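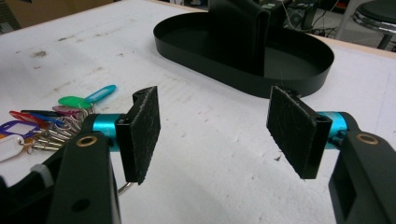
The standings page of our summer baseball league shows the wrong "games behind" number for second place, and I cannot correct it from the admin side. We use Stivach with the public scoreboard turned on. Zikent is first with 24-22, Drerden is second with 24-23, so the difference must be half a game. The page shows 1.0. There is also a smaller problem with the color of the first-place row. I set it to a bright glossy blue, close to the blue of the metal cylinder in the picture, with black next to it, and it comes out as a pale gray-blue that is hard to read on a phone. Please treat the standings first, the color can wait.

Opened by: Behrouz Pakzad
Date: January 20, 2023
Area: Standings / public scoreboard
Priority: Normal

What I tried already:
Recalculate standings from the Season menu. No change.
Removed the last Drerden result and entered it again. No change.
Opened the page in another browser and on my phone. The same 1.0 in both.
Turned the tie-break rules off and on. No change, and I put them back as they were.

The season is finished, but we print the final table in the yearbook and the text goes to the printer in March. We order 800 copies, so I would like to be sure of the number before.

Reply from Hedvig Backlund, support
Hello Behrouz, thank you for the clear report. Could you tell me the winning percentage that is shown for Drerden? For 24-23 it should be .511. Please also check if the team has any game with the status "Suspended" or "Awaiting result". The color I have noted separately.

Reply from Behrouz Pakzad
The percentage shown is .500. I did not look at that column before, I am sorry. The wins and losses column says 24-23, so the two columns do not agree with each other.

There is one suspended game, Drerden at Moradi. It is game 43 in the Drerden schedule. It was stopped by rain after three innings and Moradi was leading. The two clubs agreed not to continue it, and our rules say that such a game is not counted for anybody. Our scorer, Fatemeh Ranjbar, left it as "Suspended" – there was no other status that she found suitable.

Reply from Hedvig Backlund, support
Thank you, this explains it. The percentage and the games behind are read from a different place than the wins and losses. In that place a suspended game is closed when the season is closed, and the team that was behind receives a loss. So Drerden is calculated as 24-24, which gives .500 and one full game behind Zikent.

Please try the following:
1. Season menu, then Reopen season. Public pages stay visible.
2. Open game 43 of Drerden and change the status to "No contest". You find it under More statuses.
3. Save, then Recalculate standings.
4. Close the season again.

Player statistics from the three innings will be removed. If you want to keep them, mark "Keep individual records" before you save.

Reply from Behrouz Pakzad
I made the steps in this order. Drerden has now .511 and 0.5 games behind. Moradi had one win too many in the percentage as well, and this is also corrected. I marked the box for individual records, but one pitcher, Arash Shojaei, still lost his 9 pitches from the third inning. His two strikeouts are there, only the pitch count is missing.

Reply from Mirko Pellegrini, support
Hello, I take over from Hedvig. Pitch counts are stored with the play-by-play and the box does not cover them. You can add the 9 pitches by hand under Player, Season totals, Adjust. About the color: the theme "Soft" makes every row color lighter. Please change the theme to "Plain" and enter your blue again.

Reply from Behrouz Pakzad
The pitches are added and the total is right. With "Plain" the row is the correct blue, and the black text is easy to read. Could you please write in the help page that a suspended game gives a loss when the season is closed? I did not find this anywhere. The ticket can be closed from my side.

Status: Resolved. Help page change requested by Mirko Pellegrini.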